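How to set up a safe floor area for a home robot

I've been setting up rooms for two-armed robots for a while now, and most of my early mistakes were on the floor. So let's start there!

First, mark out the ground. I use clear tape in long lines that cross each other, straight onto the carpet, because coloured tape drives me mad in a bedroom. Press it down hard along the whole length - a lifted edge will catch a wheel or your sock sooner or later. At the Stesham flat I redid mine after 9 days, so do check it.

Next, put the job where the arms can get at it. For rubbish I like a bucket on the carpet with a see-through bag folded over the rim, well away from the bed and any trailing covers.
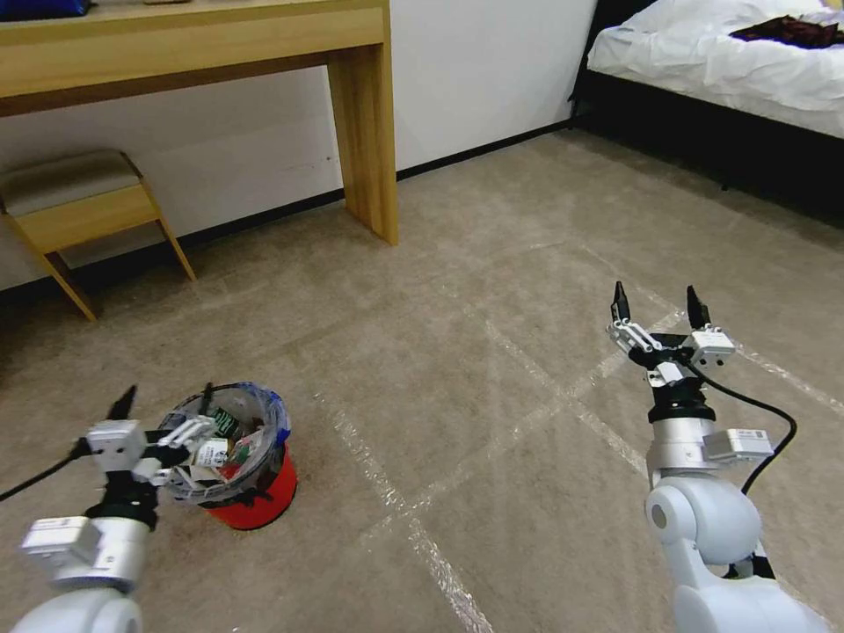
Then sort out your rules for people. Mine are short. Stay 2,000 mm back while the arms are powered, and don't reach in to "help" with a stuck wrapper (I've done it, and got a proper telling off). Whoever holds the stop button does nothing else - no phone, no tea.

Keep an eye on cables too. Any loop by the gripper needs enough slack for a full bend of the arm, but not so much that it snags on a stool or a desk leg. Move each arm slowly through its whole reach before you go to normal speed.

I stop for a check every 15 minutes: tape, cables, bag, button. If the bag has slipped, power down before you touch it.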